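Chapter 7
What Does a Label Promise? Claims, Evidence, and the Price of Furniture

In January, a shopper named Teresa Gajewski bought a dining table from a store called Livard. The tag said the wood was "responsibly sourced," the finish was "naturally safe," and the piece was "built for generations." She paid a good deal more than she would have paid for a plainer table across the street, and she was happy with it. When a neighbor asked what "responsibly sourced" meant, she went back to the tag to find out. The tag didn't say. She called the store, and the store told her it meant the wood came from responsible sources.

This chapter is about that phone call. Most of what we know about the things we buy comes from the people selling them, and sellers have learned to speak in a way that sounds like information. Some of it is information. A good part of it can't be checked by anyone, including the person who wrote it. By the end of the chapter you should be able to take a claim apart and say what would have to be true for it to be true. You may find you enjoy shopping less.

7.1 Three kinds of claims

A measurable claim can be tested with an ordinary tool or a simple record. "This table is 157 centimeters long" is measurable. Get a tape and see.

A traceable claim can't be tested by looking at the product, but it leaves a trail somewhere. "The oak was cut in a managed forest" is traceable, if there are papers and somebody is willing to show them. The claim is only as good as the weakest paper in the stack.

A mood claim has no test and no trail. "Built for generations" is a mood claim. How many generations? Whose? If the table falls apart after 13 years, has the promise been broken? Courts in many places treat language like this as puffery, a word for praise so vague that a reasonable buyer isn't expected to rely on it. Students are often surprised that the law has a term for this. They should also notice whom it protects.

The trouble starts when the three kinds are mixed on one tag. A careful number in the first line lends its weight to the mood in the third. Read each line by itself.

7.2 What you can learn by looking

Buyers tend to trust their eyes with wood, and sellers know it. Grain is read as a sign of quality, and warm color as a sign of age or care. Neither one tells you much. Printed surfaces can copy grain well enough to fool a person standing at normal distance, and the color of a board shifts with the light that falls on it.

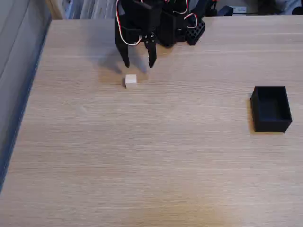
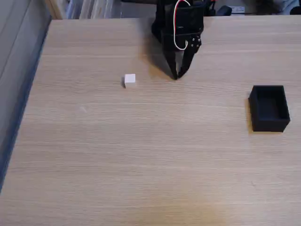
Light wooden tabletop with fine grain and warmer patches of color.

Hanna Marciniak taught furniture repair for many years before she moved into consumer advice, and she gives her trainees a short routine. Look at the end of the board and see whether the lines on top carry over the edge. Look underneath, where makers save money. Lift one corner. After that, she wants them to write down what they still don't know, and the list is usually longer than they expected. Where the tree grew, what is in the finish, and who did the sanding and for what pay are all off limits to the eye.

It is fair to ask whether her routine is much better than guessing. We have no study to offer you. It does catch the crudest cases, and it slows the buyer down, which may be most of its value.

7.3 Seals and who pays for them

A seal of approval seems to solve the problem, because somebody else has done the checking. Consider Urgate, a mark found on home goods in the region this chapter follows. The program lists 410 member products. Members pay a yearly fee, fill out a form about their own suppliers, and receive the right to print the mark. Inspectors may visit. The handbook never says how often they do, or what happens to a member who fails.

None of this proves the seal is worthless. Some members may be excellent. But a program paid for by the people it judges has a reason to be gentle, and a reader should want to see more than a nice logo. Ask for the number of members removed. Bogumił Michalski, who once sat on the Urgate review panel, recalled that in his time the question never came up.

Compare this with a tag that says "100 percent solid oak." It is plain and a little dull. It can also be wrong in a way that gets the seller in trouble, and for that reason it deserves more of your trust than any leaf or globe printed beside it.

Related items
Chapter 6: Sale Prices and the Missing Original Price
Case file: The Pravolora Mattress Guarantee
Reading: Renata Domański, "Small Print, Large Print"
Worksheet: Sorting Claims on a Store Tag
Chapter 8: Reviews Written by Strangers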